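Costigan Pattern Names

A word list of wallpaper, stone and tile pattern names used by decorators and sellers, with short definitions and spelling variants. Version 8.

What is in it

The list has 2,214 entries. Each entry is one pattern name, such as "ogee" or "crackle," with a definition of one or two sentences. Trade names are left out unless they have passed into general use. Most entries came from old sample books held at Closov, typed up by Safta Stoica and Abimbola Usman.
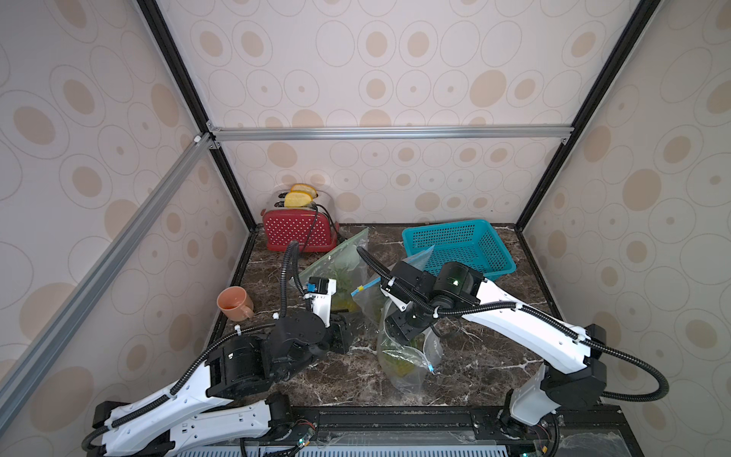
Spelling follows American use. Where the sample books disagree, the more common form is the main entry and the others go in the variants column. Hyphens were a problem throughout. We kept them only where dropping them changes the meaning.

Files

names.csv — the full list, one row per entry
variants.csv — other spellings, linked by entry number
sources.txt — the sample books, by shelf mark

Columns in names.csv

id: whole number, never reused
name: lowercase, singular
family: geometric, floral, stone, figure or other
definition: plain text, no line breaks
checked_by: initials, blank if unchecked

The family column is the weakest part of the list. Horațiu Bogdan and Traian Buzatu sorted the entries separately and disagreed on 87 of them, mostly dots and ovals that one of them read as stylized flowers. Those rows are marked "other" for now. 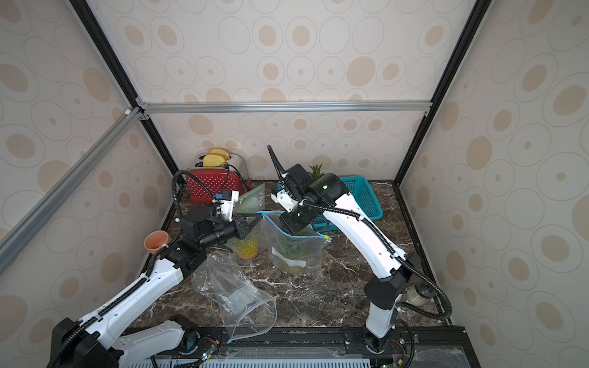

Tan and beige ovals on a cream ground, with a brown marble-patterned top.

Known gaps

Stone names are thin, above all for veined marble, where quarry names and pattern names get mixed up. Borders and friezes are missing. The Westetti sample books were added in February, and their definitions are shorter than the rest.

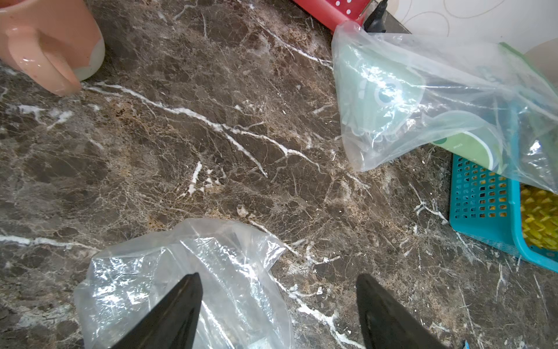 Changes

Version 8: Westetti books added, duplicate ids fixed.
Version 7: variants moved to their own file.
Version 6: first version with more than 2,000 entries.

Corrections

Send them to Octavian Pîrvu at the Fastcombe office, with the entry id and a source. Corrections without a source are kept but not merged.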